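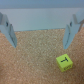 Solveig Rustad
Dataset maintainer, Flusia

Flusia cube set, October release

69 episodes of one task: pick up the yellow-green cube from the cork surface. Wrist view only. Each episode starts with the gripper open and the cube outside the gap between the fingers.

Splits: 22 episodes are held out for testing - do not train on them.

Known limits: one cube, one surface, plain light walls. Printed marks on the cube are often too blurred to read and are not labelled.

Report faults to Pendo Rugemalira.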